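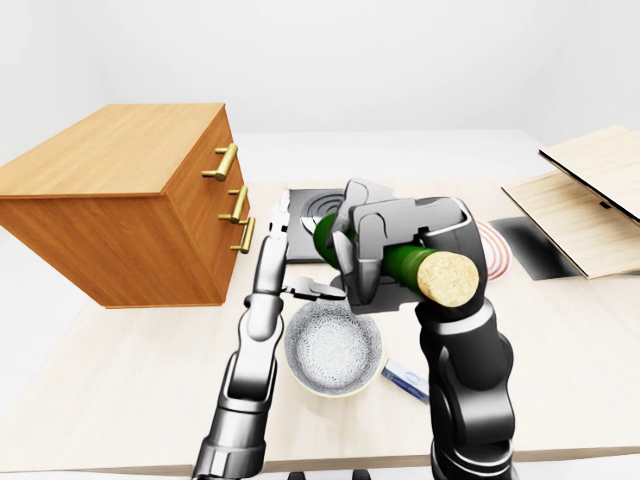

Two arms, one bottle: the simulated kitchen, with the black gripper holding the wine.

The first thing I ever asked my robot to do was pick up a bottle of wine. I don't even drink much wine! But a bottle is a wonderfully mean test. It's slick, it's heavy at one end, and it rolls if you so much as look at it wrong.

Kirnemach is my home project, and most of it still lives inside my computer. The real arms are in pieces at Graster, the shared shop where I rent a bench for 2 nights a week, and I'm not letting them near glass until the software behaves. So I built a little kitchen on screen first. It has a table, a stovetop, a set of drawers and a bowl with a pattern that took me an entire Sunday (don't ask how many tries the rim needed).

I started with simple two-fingered grippers, and they're great. You get open, you get closed, and there isn't much to argue about. Then I got greedy and wanted fingers.
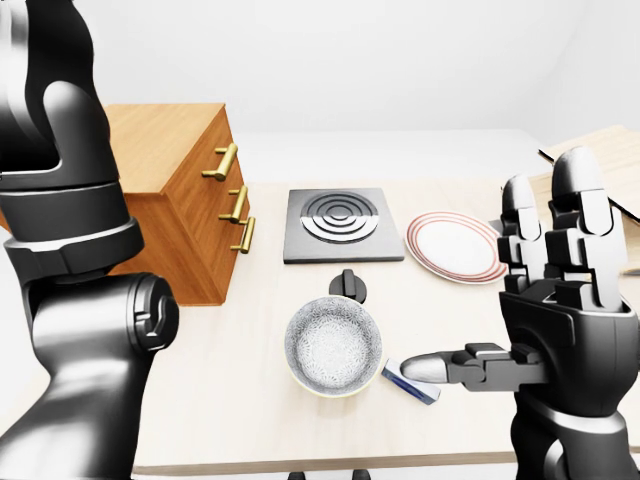 The thumb was the worst of it. I'd tune the knuckles for 15 minutes, press run, and watch the whole hand fold up like a lawn chair. My log says I've restarted the thing 1,053 times, and I believe it - my coffee budget certainly does. What finally helped was slowing everything way down and moving one joint at a time, then letting two go together, then three.

The drawers come next. Those bar handles look friendly, but the fingers have to get in behind the bar without knocking the posts, and my contact settings are still pretty rough. After that I want to try the knob in front of the stove, and by December I'd love to have one real arm bolted to the bench and running the same code - slowly, with a plastic bottle, and with my hand on the off switch.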